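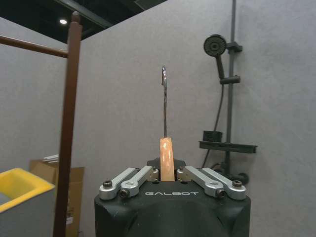

The gripper holding one of the wooden-handled tools, with the shower wall behind.

From: Recep Bilgin
To: members list
Date: Sunday, March 17, 2019
Subject: Re: Was the Skultent open day worth the drive?

Hello everyone,

Ilgın asked a few days ago (her message is down at the bottom for anyone who missed it) whether those of us who went to the open day at Skultent would write something up for the people who couldn't make it. I said I would and then I went quiet, for which I'm sorry. We had my sister's family staying and the computer is in the spare room. They left this morning, the kettle is on, and here I am.

The short answer is yes, it was well worth the drive, all 127 kilometres of it, even with the roadworks. The long answer is the rest of this message, so get yourself a cup of tea!

First, the place. If you remember the old Britico bathroom showroom on the service road, that's where they are now. They've kept a good deal of the fittings up, and they do their demonstrations among them, so you get a robot working in front of a shower rail and a mixer and a little shelf, which I found far more interesting than the bare bench I had been picturing. Our guide, a very patient young woman whose name badge I'm ashamed to say I never read, told us that they like having ordinary household things in the background, and boxes and odds and ends standing about as well, so that the robot's camera learns to cope with a bit of clutter. My workshop would be a university education for it.

Now, the gripper, which I know is what most of you want to hear about. It has GALBOT across the front in pale capitals on a black body, and the fingers are carried on four silver arms, two a side, with round holes at the ends and hex socket screws at the lower pivots. Those who came to my talk in February on parallel linkages will know exactly why I was grinning. You can explain the thing on a whiteboard until you're hoarse, but seeing the pairs of arms swing together, with the fingertips staying square to each other all the way in, does the job in a couple of seconds. I asked if they would open and close it slowly for us and they very kindly did, several times over.

The demonstration I liked best was the hand tool one. They have a rack of tools with slim wooden handles, and the job is to pick one up, hold it with the shaft standing straight up, carry it across and put it into a holder. It sounds like nothing at all. But the handle is narrow and a bit glossy from use, and the shaft is long and thin, so the smallest tilt in the grip turns into quite a wobble up at the tip. I'd have expected big rubber pads, and instead it was two little finger ends closing on the handle and keeping it upright. The guide said the hard part had been the squeeze. Too much and the handle creeps round as the fingers close, too little and it droops on the way across. They'd set it at 90 newtons to begin with and have since come down to 70, and she reckoned they would go lower again once the new finger covers arrive.

It didn't go right every time, I should say. On the second run it put the tool down a touch early and the whole thing rolled off, and there was a great sympathetic "ohhh" from the visitors, as if a toddler had dropped an ice cream. She reset it and away it went again. I thought more of them for showing us the misses. They told us they're aiming for 1000 pickups in a row without anyone stepping in, and when I asked how close they were she laughed and offered me a biscuit.

For Ilgın, who asked particularly about the view from the wrist: yes, there's a small camera down there, and they had its picture up on a big screen so we could all see what it sees. You look along the top of the gripper, with the arms coming up on both sides and the tool standing in the middle. It's a wonderfully useful angle and I have been wondering ever since why our own arm has its camera stuck up on a broom handle. I would like to try moving it. The cable will need to be longer and somebody will have to print a bracket, and I'm happy to pay for the filament if one of you with a better printer than mine will do the printing.

A few practical things for anyone going next time. Parking is round the back, and the sign is easy to miss if you come from the Cesero end. Wear a jumper, as the big roller door stays open. There are seats but they go quickly, so if your knees are like mine, get in early. The demonstrations are repeated through the day, and the later ones were much quieter, so you can get close and ask all the questions you like. The café over the road does a very decent vegetable pie.

I also picked up a handful of leaflets and a copy of their reading list, which has the Güler notes on grasping in it (the ones we tried to get hold of last year and couldn't). I'll bring the lot along to the next meeting. If you want the reading list sooner, write to me off list and I'll scan it for you, provided the scanner is in one of its better moods.

Warm regards to all, and thank you to those who shared the driving,

Recep

On Thursday Ilgın Altıntaş wrote:

> Hi all,
>
> I was so sorry to miss the Skultent open day, work had
> other ideas. Was it worth the drive? Could one of you who
> went put a few words on the list, for me and for the others
> who were stuck at home?
>
> I'd love to know what the gripper is like up close, and
> whether they have the camera at the wrist or up above
> somewhere. I've been having a terrible time with ours. The
> arm gets in the way of its own view whenever it reaches for
> anything at the back of the table, and I've nearly run out
> of places to put the camera.
>
> Also, do they let people bring kids along? My eldest is
> very keen.
>
> Cheers,
> Ilgın

P.S. I have just read that through again and seen I left out the bit about kids. Yes, bring her! There were plenty there, and they have a low table at the side where the little ones can work a hand-cranked gripper and pick up blocks. I had a go myself when the queue died down.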